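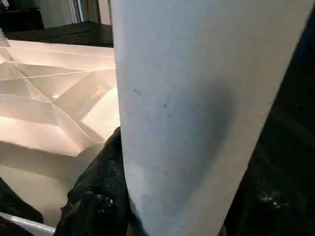
# Folded paper set: README

Home | Files | Folding notes | Changes | Contact

1/2/18
By Meenakshi Saxena

This folder holds the notes, crease patterns and photographs for the folded paper set made at the Surinthorpe workroom. The set is 63 sheets of plain paper, each creased by hand and then opened out part of the way so that the folds stand up. It was put together for people who teach folding or draw from folded forms, and who want something to look at besides the usual line diagrams.

The photograph at the top shows white paper on a dark tabletop. The long diagonal ridges start near the upper left and the folds come together in a star-like arrangement further down. That meeting of folds is what we call a hub in the notes.

## What is in the folder

- `patterns/` – one crease pattern per sheet, drawn to scale, mountain folds solid and valley folds dashed
- `photos/` – 444 photographs, several to each sheet
- `notes/` – plain text, one file per sheet, written by whoever folded it
- `sheets.csv` – the index, described below

File names start with the sheet number. Sheets that were folded twice have an `r` after the number. The first version was thrown away in those cases and only the second is in the index.

## Paper

Everything was folded from white paper with no printing on it. Most sheets are Rakico cartridge. The last 15 are Bhatia drawing paper, which we went over to in December when the Rakico ran out. The Bhatia is a little stiffer and the creases do not lie down as well, so please keep the two apart if you are comparing ridge heights. The `paper` column says which is which.

Sheets were cut square before folding. Kamlesh Pandey did the cutting and kept a list of the ones that came out slightly off. They are marked `uneven` in the notes column. We did not recut them.

## How the sheets were folded

1. Mark the hub lightly in pencil on the back.
2. Crease the long diagonals first, from the corner mark outwards, and run a bone folder down each one.
3. Turn the sheet over and put in the short folds that cross at the hub.
4. Collapse the whole sheet flat and leave it under a board for 10 minutes.
5. Open it by hand and set it down on the table. Do not press the facets back into place.

Step 5 makes more difference than it sounds. Two people opening the same pattern will get different angles, so the initials of the person who opened the sheet are in the index.

## Columns in sheets.csv

- `sheet` – number, matching the file names
- `paper` – Rakico or Bhatia
- `folder` – initials of the person who creased it
- `opener` – initials of the person who opened it out
- `hubs` – how many points where folds cross, taken from the pattern
- `flat_panel` – yes if any part of the sheet was left without creases
- `notes` – anything else

The `hubs` figure is from the drawing and was not checked against the finished sheet. Carter Bouchard found a few small facets that had flattened out again by the time of the photographs. He has written these up in the notes for each sheet.

## Light and colour

The paper is white but does not always look it. In the photograph at the top it has a warm, slightly peach or cream tint, and one facet has a brighter, glossy highlight. Please do not use the photographs to judge paper colour. We have left them as they came and have not corrected anything.

For shading exercises, look for sheets where triangles and four-sided facets sit side by side in alternating light and shadow. Those with `flat_panel` set to yes are useful too – the plain area gives a beginner somewhere to rest.

## Known problems

- A handful of patterns have mountain and valley folds swapped near the edge. Katsuhiko Kudo is redrawing them.
- The notes use "ridge" and "mountain" for the same thing. Meenakshi Jaiswal's files use "ridge" throughout.
- Pencil marks show through on some of the Rakico sheets.
- The photographs were not taken from a fixed distance, so do not measure from them. Use the patterns.

## Using the set

You may print the patterns and photographs for classes and drawing groups. If you publish something made from them, please credit the Surinthorpe workroom and give the sheet number. Corrections can be left on the Contact page, which goes to me and to Kamlesh. The index was last checked against the Flultell catalogue of crease patterns before the Bhatia sheets were added, so those still have no catalogue number.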